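Drukness House, Reading Room - workshop notebook
April, entry 10
Entered by: Catherine Buchanan
Copies to: Jean Dow, Davina Pringle

Present in the morning: C. Buchanan, F. Nisbet. H. Sæther joined at 10.40.

Purpose of the session was to settle the standing arrangement for the long desk before the guest rooms are furnished to the same pattern. The desk is entered in the Baird inventory as item 259 and is to remain against the curtain wall. F. Nisbet proposed moving it nearer the window. This was considered and declined, as the fixed panel at the rear would then be exposed on both sides.

Points agreed:

The vase stays on the left of the desk. Flowers to be kept to white and pale pink. Evico can supply artificial stems if fresh ones prove too costly - D. Pringle to obtain a price for 6 rooms.

Books are to be kept in small groups, some flat and some upright, and are not to be spread along the whole length of the desk. Any book with a torn cover is to be withdrawn and noted in the back of this volume.

The curtain is to be left closed behind the desk during working hours.

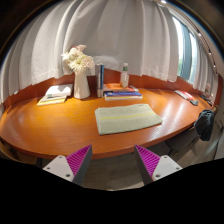
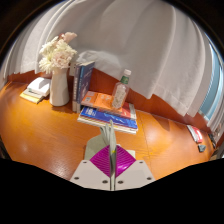 Long desk, curtain wall. Vase and flowers to the left, with the bottle standing on the stack of books.

The bottle was discussed at some length. H. Sæther is of the view that nothing which might leak should be stood on a book, and I agree. It is to have a place of its own on the desk, with a coaster beneath it. Coasters have been requested from Visport, who quote roughly 10 days for delivery.

Towels: the sage-green one with the yellow stripe is suitable in colour but has no settled place. J. Dow is asked to say whether towels belong in this room at all or should go to the washroom cupboard. Until she replies, one towel may be kept on the desk, folded flat.

Polish: the glossy finish on the desk shows finger marks very readily. F. Nisbet will try the plain wax on the underside of the front edge first and record the result here. No spray polish is to be used near the curtain.

Outstanding: price for stems (DP); ruling on towels (JD); wax trial (FN); curtain hem to be measured again, as the figures in the previous entry do not agree with each other (CB).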